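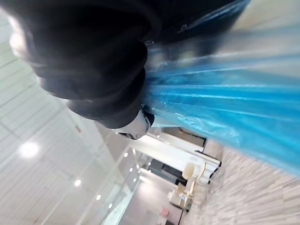
Online Games Research Group, School of Media and Design

Visit to the Jalix studio open day, Olton, 10 August 2023

Three members of the group attended the open day held by Jalix at its Olton premises. The studio develops and operates Mandale, an online role-playing game set in a river valley divided between rival trading towns. Attendance was by invitation, and most of the 39 guests came from universities, player associations and smaller developers in the region.

The morning opened with a talk by Birsen Dursun, head of live operations, on the running of a persistent game after its launch period. Mandale was first offered to players in June, following a closed test limited to 1000 accounts. Ms Dursun explained that 897 of those accounts were still in regular use when the test ended, and that their owners were allowed to keep their characters. She was frank about the early queues at login, which the studio attributes to a fault in the way characters were handed from one server to another.

Guests were then divided into two parties. Ours began with the quest writing team, who work in short cycles and publish new material every second week. The writers showed us a planning sheet for the Şimşekoğlu storyline, named after a merchant family in the game, and described how the choices made by players on one server may alter prices and guard patrols there without affecting the others. Members with an interest in narrative design found this the most useful part of the day, although the time allowed for it was short.

After lunch we visited the support floor. The team has 13 staff and answers players in four languages. We were shown the procedure for appeals against account suspension, under which a second member of staff must review the chat record before a decision is confirmed. Figures on the number of appeals upheld were not available, and the group has asked for them in writing.

The closing session dealt with subscriptions. Jalix intends to keep a monthly fee and has no present plan for a free version. Several guests questioned whether this could be maintained against larger competitors. The reply was that the studio requires a steady income more than a large audience, and that the next region of the game is already paid for.

The slides from the morning talk may be borrowed from the group office. Jalix has offered two student placements for the coming year, and details will be posted on this page once the terms have been agreed.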